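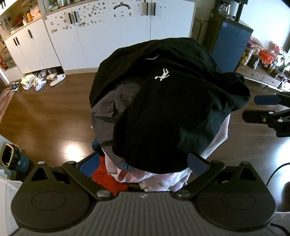 Page 5 of 30

Ternis Community Help
Category: Studio Monitors and Speakers
Status: Answered
Posted 1/15/19

Question
Low-frequency hum from one Camon monitor after connection to a Tridlow interface

Our department operates a small edit room in which a pair of Camon powered monitors is connected to a Tridlow desktop interface. The monitors were installed in August and performed without fault until the computer was moved to the opposite wall. The left monitor now produces a steady low hum. The level of the hum does not change when the interface volume is turned down, and it is present when no audio is playing. The right monitor is silent.

The connections are made with unbalanced cables, each 30 feet long, which run behind the desk beside the power strips. The left monitor is plugged into the outlet nearest the door. The right monitor, the computer and the interface share an outlet on the other wall. We have exchanged the two monitors, and the hum remained on the left side.

We would be grateful for advice on whether the cables should be replaced, or whether the interface should be returned for service. Our purchasing office requires a written reason for either course.

Answer 1 (marked as accepted)
The exchange of monitors was a useful step. As the hum stayed on the left side, the monitor itself is unlikely to be at fault. The arrangement described is consistent with a ground loop between the two outlets, made worse by long unbalanced cables lying close to power wiring.

The following order of work is recommended.

Switch everything off and connect both monitors to the same outlet as the interface, using a power strip of suitable rating. Switch on again with the monitors last. If the hum is gone, the outlet was the source of the difficulty.

If it remains, disconnect the signal cable at the left monitor only. A monitor that is quiet with no cable attached is receiving the noise through the cable or from the interface. Next, exchange the left and right outputs at the interface. Should the hum move to the right monitor, the left output requires attention, and a service request is justified.

In either case we would advise balanced cables for a run of this length, provided that the outputs and the monitor inputs are both balanced. Please confirm this in the manuals before ordering. Signal cables should be kept at least 10 inches from power cords, and should cross them at a right angle where a crossing cannot be avoided.

Do not remove or defeat the ground pin on any power plug. The practice is unsafe — and most institutions prohibit it.

Answer 2
We had the same hum and purchased a Casado isolation box. It cured the problem. Cost was 70 dollars.

Answer 3
An isolation transformer of the kind mentioned in the previous answer may be effective, but lower-priced units can reduce the bass response. It should be tried after the outlets have been checked.

Members may also wish to examine the input sensitivity switch on the rear panel, if one is fitted. A monitor set to the higher sensitivity will make any cable noise more audible. Both monitors should be set alike.

This topic is closed to new replies. To report a similar fault, please open a new question and state the model of each item connected.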